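Trindwood Shared Workshop
Minutes of the House Meeting

Held in the ground floor workroom, Friday, 10 January 2020

Present: Nabila Nasution (Chair), Yusri Lau, Jucélia Sampaio, Anjani Purba (Minutes)
Apologies: Wahyudi Hidayat

1. Minutes of the previous meeting

The minutes were approved with one correction. Under item 4, "Hodton Room" should read "Nurkthorpe Room".

2. Matters arising

The door closer on the Nurkthorpe Room has been adjusted. Mr. Lau reported that it still slams when the corridor window is open. The item remains open.

The spare key to the paint cupboard has not been returned. Ms. Sampaio will write to all key holders again.

3. Worktables and seating

The Chair introduced the paper circulated before the meeting on the use of tables in the workroom. Members had raised two concerns: work left out at the end of a session, and marks on the light-colored tops.

Mr. Lau stated that cutting directly on the cream tops is against the house rules and that mats are to be used. Ms. Purba asked whether members knew where the mats were stored. It was agreed that the shelf by the sink should be labeled.

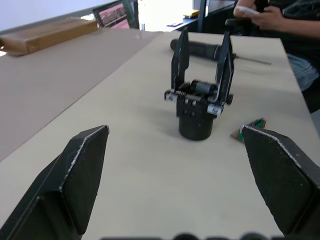

Ms. Sampaio raised the matter of tables pushed together. Where two tops meet, small screws and offcuts collect along the join and are missed when the surface is wiped. She proposed that tables be pulled apart for cleaning at the end of each day and put back before the room is locked. The proposal was accepted.

On seating, it was noted that people working at the corner places have less room for their legs. The Chair asked that the corners be offered last when the room is fully booked.

Agreed: Work in progress may stay on a table overnight only if a card is left with the member's name and the date of return.

Action: Mr. Lau to print the cards. Ms. Purba to label the shelf.

4. Budget

The Chair reported that 4000 remains in the furnishing budget until the end of June. A quotation of 106 per table for refinishing had been received from Liu. Members asked whether this covered the edges as well as the tops. The quotation did not say.

Agreed: To request a revised quotation before any order is placed. No more than three tables are to be out of use at one time.

Action: Ms. Sampaio.

5. Any other business

Mr. Hidayat had asked by letter that the radiator under the north window be bled. Mr. Lau will attend to it.

Ms. Purba asked that the booking sheet be filled in with full names. Initials have led to two double bookings.

6. Next meeting

To be arranged when the revised quotation has been received.

Minutes taken by Anjani Purba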